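# Venting an Induction Range Without a Wall Duct

Frøydis Fagerlund has worked on recirculating hoods at Flekholm for most of her career, and she begins with the filter.
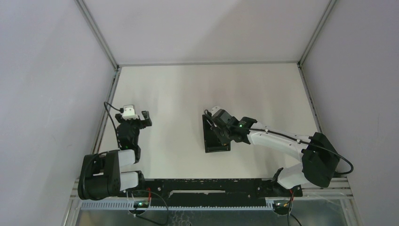

"People ask about fan speed first," she said. "Fan speed tells you how much air goes through. It tells you very little about what comes back out into the room."

A recirculating hood pulls air through a metal grease filter and then a carbon filter, and returns it to the kitchen. A ducted hood sends it outside. Fagerlund does not argue that the two are equal. Moisture is the main difference. Carbon does not hold water vapor in any useful amount, and a pot of pasta at a full boil will put its steam back into the room whatever hood is above it.

"If you boil a lot and the house is tight, open a window or run a separate exhaust fan," she said. "I would tell a buyer that before they spend anything."

The Flekholm R40, released last November, uses a pleated carbon cartridge in place of the flat pad in the earlier model. The pleats give more surface for the same depth. According to Fagerlund, the older pad lost most of its effect on frying odors well before owners thought to change it, and the indicator light was partly to blame. It counted calendar months.

The new one counts hours of fan operation, weighted by speed. An hour on the top setting uses up more of the count than an hour on the lowest. "It is still an estimate," she said. "There is no odor sensor in it. We tried two kinds and both drifted."

Apostolos Kouris handles installation questions for Rallis, the dealer that carries the hood, and joined the call for the second half. Most of the problems he hears about come down to mounting height. Induction puts less heat into the air than gas, so the plume rises more slowly and spreads sooner. A hood hung at the top of its permitted range will miss part of it, particularly from the front burners.

"They hang it high to clear a tall person's head, then they run it on boost every night," Kouris said. "Bring it down to the lower end of the range in the manual. Then you can use the second speed."

He also asked that installers check the outlet grille. On the R40 the air returns through the top of the chimney cover, and he has been sent to kitchens where crown molding blocked half of it. The symptom is a whistle at medium speed and a warm control panel. The manual calls for 40 millimeters of clear space above the grille. He would leave more if the ceiling allows.

On cleaning, Fagerlund was brief. The metal filters go in the dishwasher, standing upright, without other items touching them. Some discoloration is normal with strong detergent and does not affect how they work. The carbon cartridge must not be washed. An earlier Flekholm cartridge could be rinsed and dried in an oven, and owners who had that one tend to assume the same of its replacement.

"Wet carbon in this cartridge cakes against the frame," she said. "After that you have a resistance in the airflow and no filter."

I asked about noise, as the published figures for hoods are hard to compare. She agreed. Some makers quote the lowest speed and some quote the highest. Her suggestion was to look for sound power at the highest normal setting, leave boost out of it, and compare only numbers stated the same way.

The R40 can be changed to ducted use later with a kit, part number 2107, which includes a collar, a damper and a blanking plate for the upper grille. Kouris noted that the damper has to be fitted with the hinge at the top. The cartridge comes out at the same time, and the filter counter is turned off by holding the light and timer buttons together until the display clears.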